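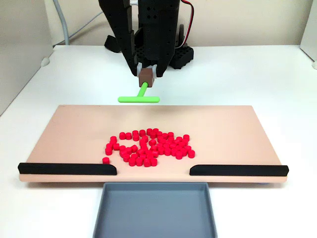 Las fichas rojas de Clamia, agrupadas en el tablero, y al fondo el empujador verde con su taco marrón.

574 compartidos · 30 comentarios

Clamia vuelve a las mesas de Gravutholm con fichas nuevas y el empujador de siempre

29 de enero de 2020

Bueno, pues ya es oficial y por fin lo puedo contar (llevo semanas mordiéndome la lengua, y los que me conocéis sabéis lo que me cuesta): Clamia se vuelve a fabricar. El juego de empujar fichas con el que media Gravutholm pasó las tardes de lluvia de su infancia sale otra vez del taller Tanasarn, y estará en la tienda Prinon antes de que acabe junio. Ayer me dejaron pasar la tarde allí, toqué todo lo que se podía tocar y algo que seguramente no, y salí con los dedos oliendo a barniz y unas ganas locas de jugar.

Para quien no sea de aquí, os hago un resumen rápido. Clamia es un juego de mesa sin dados, sin cartas y sin letra pequeña. Hay un tablero liso, un montón de fichas rojas en el centro y un empujador con forma de T. Por turnos, cada jugador arrastra un grupo de fichas hacia su lado, de una sola pasada, y las que llegan enteras a la orilla se las queda. Las que vuelcan se quedan donde están y estorban. Y ya está, eso es todo el reglamento que aprendí yo de pequeña en la cocina de mi tía, aunque luego cada casa tenía sus manías: en la mía se podía soplar una ficha por partida, cosa que en el taller les pareció un escándalo.

La edición nueva la ha dibujado Nam-gil Jin, que lleva tiempo en Tanasarn y que, según me confesó entre risas, perdía siempre de pequeño contra su abuela. A mí me gustó mucho que no haya querido inventarse un juego distinto. «La gente que lo tuvo en casa lo va a comparar con el suyo, y tiene toda la razón del mundo en hacerlo», me dijo mientras colocaba fichas. Las coloca de pie, apoyadas sobre la cara plana, bien juntitas pero sin hacer dibujo ninguno. Intenté ayudarle y tiré la mitad. Seguimos siendo amigos, creo.

Hablemos de las fichas, que es lo que más me han preguntado. Son cilindros bajitos y rojos, del estilo de las fichas de toda la vida, y se agarran muy bien entre dos dedos. Las antiguas eran un poco más altas y se caían con mirarlas. Nam-gil me explicó que probó con alturas distintas hasta dar con una que aguantara un empujón decidido y castigara uno bruto. Yo pertenezco claramente al segundo grupo, a juzgar por mis resultados. La caja traerá 200, que parece una barbaridad, pero no se sacan todas a la vez: para una partida tranquila se pone un montoncito en medio y el resto se guarda para ir subiendo la dificultad, o para cuando el perro se lleve alguna.

El tablero es la pieza que más ha cambiado. El de mi tía era oscuro, con un dibujo de cenefa que se fue borrando con los años, y las fichas se perdían un poco sobre aquel fondo. El nuevo es ancho y plano, de un color melocotón muy pálido, casi arena, con la superficie mate y las esquinas apenas redondeadas. Al principio me pareció soso, lo admito. Luego vi las fichas encima y lo entendí enseguida, ¡el rojo salta a la vista desde la otra punta de la habitación! Además no lleva ni una línea pintada. Si queréis marcar una zona de meta, os tocará poner un cordel o fiaros de vuestro contrincante. En mi familia habría hecho falta el cordel.

Y luego está el empujador, claro, que es la pieza que todos recordamos. Lo han mantenido verde, de un verde bien vivo, con su palito corto y el travesaño con las puntas redondeadas. Arriba lleva un taco marrón en forma de cubo para sujetarlo. Nam-gil insiste en que las puntas redondas son lo más importante del invento. Con una punta cuadrada, las fichas del borde se enganchan y giran; con la redonda resbalan y se van por fuera, y ahí está la gracia, en calcular cuántas te caben en la barra sin que se te escapen por los lados. Hice la prueba con las dos versiones que tenía por el taller y tengo que darle la razón, la diferencia se nota muchísimo.

Le pregunté por qué el palito es tan corto, que siempre me había parecido incómodo. Me contestó que más largo se vuelve un remo. Se quedó tan ancho y pasó a otra cosa. Después, ya con el café, volvió al tema él solo y me contó que con un palo largo la mano se aleja y uno empuja desde el hombro, y que a él le gusta que se juegue con la muñeca. También dijo que su abuela lo agarraba con dos dedos, «como si fuera a firmar algo», y que así no había quien le ganara. Estoy practicando lo de los dos dedos con una regla y unos botones. De momento, regular.

Algunos datos prácticos, que luego me regañáis en los comentarios:

La primera tanda será de 574 cajas y se venderá únicamente en Prinon. No hay reserva por teléfono (lo pregunté dos veces, por si acaso). Quien quiera apuntarse tiene que pasar por el mostrador y dejar el nombre en la libreta. El precio todavía no me lo han querido decir, ni siquiera poniendo cara de pena, aunque me aseguran que lo colgarán en el escaparate en cuanto lo tengan cerrado.

Las partidas duran unos minutos si se juega en serio y una eternidad si hay niños discutiendo si una ficha estaba volcada o solo inclinada. Pueden jugar 2 personas o más, siempre que quepan alrededor de la mesa. El reglamento viene en una hoja suelta y recoge la versión del taller, pero Nam-gil ha dejado el reverso en blanco para que cada casa apunte sus propias normas. Me parece un detallazo. La mía ya sabéis por dónde va a empezar: un soplido por partida.

Otra cosa que me preguntaba mi hermana: si las fichas nuevas sirven para los tableros antiguos. Sí, sirven, sin problema. Al revés también, aunque mezclar alturas en el mismo montón es buscarse disgustos. Y si solo os falta el empujador (a nosotros se nos rompió el travesaño y acabamos jugando con una espátula de cocina, una etapa oscura), en Tanasarn están pensando en venderlo suelto. No me lo confirmaron del todo. Si os hace ilusión, decídselo en la tienda, que llevan la cuenta de quién lo pide.

Me habría gustado enseñaros también la caja, pero aún no la tienen decidida. Vi dos bocetos sobre la mesa del despacho, uno muy sobrio y otro con la cenefa del tablero viejo recorriendo toda la tapa. No debería tener favorito y lo tengo, por supuesto. Voy a decir solo que a mi tía le encantaría el de la cenefa, y que como salga el otro pienso quejarme con mucha educación.

Antes de irme jugamos una partida completa, Nam-gil y yo, con el montón en medio y sin soplidos. Empecé bastante bien, con una pasada corta por la izquierda que me dejó un buen puñado en la orilla, y luego me pudo la avaricia: quise llevarme medio centro de golpe y lo convertí en un cementerio de fichas tumbadas. Él fue sacando las suyas de poquito en poquito, hablando de otra cosa, sin mirarme siquiera. La revancha está pedida para junio, en la tienda, y quien quiera venir a verme perder en público está invitado.

Si conserváis en casa una Clamia antigua, sobre todo con la hoja de reglas original, pasadla por el taller, por favor. Quieren comparar las versiones y la devuelven el mismo día. La de mi familia se perdió en una mudanza, así que ahí no puedo ayudar.

Compartir · 574
Comentarios · 30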